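I finally got my sourdough starter going again this October, and I am so happy with it! It lives by the window and doubles in 4 hours now (it used to sulk all day).

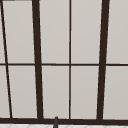 Ngọc Kim wrote back that mine is probably thirsty, and that a spoonful of rye would wake it up even more. So I tried rye this morning, and wow, the smell! Sweet, a bit like apples.

Next up is a seeded loaf, baked nice and dark, 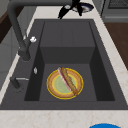
with plenty of salted butter for the first slice. I'll post the recipe once I've got the crust right.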